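# Report on the Unlinked Stop Fault at the Two-Arm Station

Jul 24, 2025

Readers of this blog will know that entries on safety are written after the review is closed and the corrective work has been accepted. The present entry follows that practice. It concerns a fault in the stop arrangement of the two-arm station at our Avley site, which I supervise. The station is used for food handling trials, in which fruit and vegetables are moved from a basket to a plate or a tray.

There was no injury. The event was nevertheless recorded in the higher of our two reporting classes, as a person's hand was inside the shared work area while one arm was still under power and moving.

## What happened

The station was running a handover sequence. In this sequence the left arm takes an item from the basket and brings it to the middle of the table, and the right arm receives it and sets it down on the tray. On the run in question the right gripper closed too early and pressed against the rim of the plate. The right arm registered an excess force and entered a protective stop, as it is designed to do.

The operator saw the arm stop and the amber light come on. She reached in to move the plate. The left arm had not stopped. It was partway through its return to the basket and passed a short distance above her wrist at reduced speed. She withdrew her hand and pressed the emergency stop, and both arms lost power at once.

The emergency stop worked correctly on that occasion and in every test that followed. The fault lay in the protective stop, which should have halted both arms and halted only one.

## What the review found

Each arm has its own controller. The two are joined by a linking setting in the Zurkumine supervisor software, and with that setting turned on, a protective stop on either arm is passed to the other. We had turned it on when the station was commissioned, tested it, and entered the result in the station log.

In November the supervisor was moved to a new release. The installer kept our motion settings, tool settings and work area limits. It did not keep the linking setting, which returned to its default value of off. The release notes did mention the change, under a heading on network options that none of us had read closely.

After the update we carried out the standard acceptance test. It has 17 steps. One of them calls for a protective stop on each arm, and the form asks whether "the arm" stops. Both arms were tested, one after the other, while the other was parked. Each did stop. The form was filled in truthfully and the fault passed straight through it.

I approved that form. Its wording was mine, carried over from an older station with a single arm, and I did not revise it when the second arm was installed. The review states this plainly and I agree with the finding.

A second matter concerned the light. The amber lamp on the station post came on when either arm entered a protective stop. Operators had been taught, in good faith, that amber meant the station was at rest. Under the linked arrangement that was correct. Once the link was gone, the lamp continued to give the same message and the message was wrong.

## How the fault was reproduced

We repeated the condition with the guard panel in place and no person within reach. The right gripper was made to close against a foam block while the left arm was in motion. With the linking setting off, the left arm finished its movement in all trials. With the setting on, it stopped in all trials. We ran 100 trials in total, divided evenly between the two conditions.

We also checked whether the early closing of the right gripper had any connection with the stop fault. It had none. The early closing came from a timing value in the handover program that had been shortened by a colleague to save a little time per cycle. The change was permitted under our rules and had been noted. The value has been restored, and the early closing has not been seen again.

## Corrective measures

The following are now in force at Avley and have been sent to the Mustberg site, where a similar station is being prepared:

- The protective stops of the two arms are joined by wire through the safety relay. The software setting is still turned on, but the station no longer depends on it.
- The amber lamp is lit only when both controllers report a stopped state. If only one does, the lamp flashes and a tone sounds.
- The acceptance test has been rewritten for two arms. Protective stops are now triggered on each arm in turn while the other is moving.
- Safety settings are exported before and after any software update, and the two files are compared by a person who did not install the update.
- No one reaches over the table on the strength of the lamp alone. The operator presses the hold button on the pendant and confirms that it reads "Hold" for both arms.

The last point adds almost 20 seconds to each intervention. Some operators have asked whether it is still needed now that the wiring has been changed. For the time being it is. I will look at the question again when the wired link has a longer record behind it.

## Remaining questions

We have not yet decided what to do about older log entries. Between the update and the event, the station was used on most working days, and there were certainly other protective stops in that period during which a hand was placed over the table. The logs give the time of each stop but do not show where the operator was standing. The review has listed these as unassessed exposures, and I do not believe we can do better than that with the records available.

The software supplier has been informed. Its reply acknowledges the default value and says that a prompt will be considered for a later release. Sites that use the same supervisor with more than one arm should check the setting themselves. It is found under Network, Peer Options, Forward Stop.

Handover trials have resumed with the basket on the left, the plate at the front and the tray behind it.

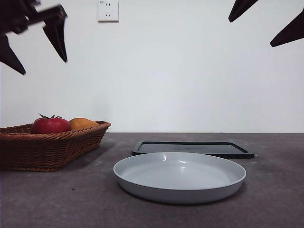 **R. Saengthong**

Station supervisor, Avley. The revised acceptance form, version 2, is available to other sites on request. Corrections to this entry will be added below it and marked as such.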